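Bunkers, Budgets and the Back Nine: my notes for the spring greenkeeping evening at Kullholm
4 min read
12 shares | 3 comments
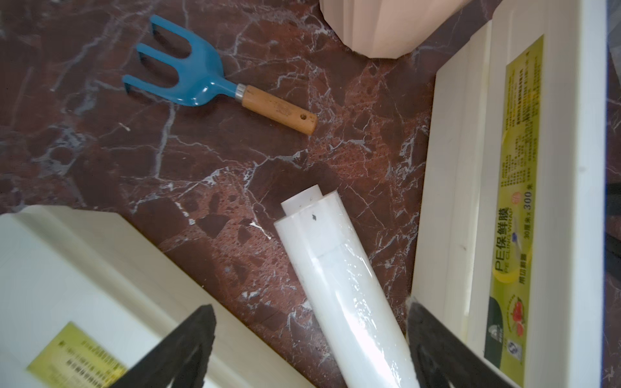 Fahad Janjua wrote back when I sent the draft round and said I should start with the bunkers, as that's what people will want to argue over, and save the grass for when they've calmed down. He also wanted it shorter. So, bunkers first, and I've cut the bit on trees.

Hello everybody, thanks for coming out. I'm Hammad Siddiqui, I've looked after the course at Kullholm long enough to have raked every bunker on it, and tonight I want to talk about why we should have fewer of them.

(Wait for the groan.)

We have 80 bunkers. That's a lot for a members' course on flat ground. Gunn, up the road, has 50 and I have never heard anyone come off the last green there saying it was too easy. Most of ours went in when the course was built and they were put where a good player's drive landed back then. Good players now fly right over them. So who's in the sand? The rest of us, the people who hit it short and a bit right and were never going to make par anyway.

Take the left side of the fourth. Three bunkers in a row, and I watched a Saturday-morning type of fourball – no names – spend so long in there that two groups caught up behind them. That hole is where our slow rounds start. If you've stood on the fifth tee eating your sandwich at half past nine, you know what I mean.

Next part, the plan. Keep this quick.

We fill in the fairway bunkers that only catch short hitters, and we grass them over as shallow hollows. You still get a funny lie, you still have to think, but you can get a club on it and move along. The greenside ones mostly stay. I'd like to make the faces on the twelfth a bit less steep (after every big storm the sand ends up at the bottom and we shovel it all back up by hand, and my back would like a word).

Cost. Jawad Durrani priced the first stage at 3000 dollars for sod and drainage stone, doing the digging ourselves. That's the fourth and the seventh. I'll say it slowly: that is less than we paid for new sand last year, and the sand has already gone gray on us.

Ask if there are questions here. If it's Aqeel, give him two minutes and then move on, he can have more at the bar.

Now, grass. I went over to Ludoron last fall to look at their fairways. They let the rough come in closer on the long holes and they mow a wide, clean first cut beside it, so a slightly bad shot is a slightly bad lie and a wild one is properly in the hay. I loved it! We tend to mow everything the same from tree to tree, and then I get told the course has no shape. Well, we can give it shape with a mower and no money at all. I'd try it on the second and the fifteenth and see what you think by the end of summer.

Greens – short version. They came through winter fine except for the back of the ninth, which sits in shade until lunch. We'll aerate in April. Yes, they'll be bumpy. Please don't email me the day after. Give it a couple of weeks, and fix your pitch marks in the meantime, plus one that isn't yours.

The Detine Cup: pins will be kinder this year. Last year's on the eighteenth was my fault, I put it on a slope and I've heard all about it.

Finish with the sign-up sheet for the work morning. Gloves, boots, coffee's on me. Then thank the kitchen.

Comments (3)

Fahad Afridi
Good talk. Can we please leave the big one short of the eleventh green? I've been in it most of my life and I'd miss it.

Aqeel Bhutto
I got my two minutes, thank you. My point stands, if you fill in the fourth you have to move the tee back or it's just a wide open field. Happy to walk it with you any evening.

short_and_right
As a proud member of the people who hit it short and right, you have my vote. Is the work morning before or after aeration?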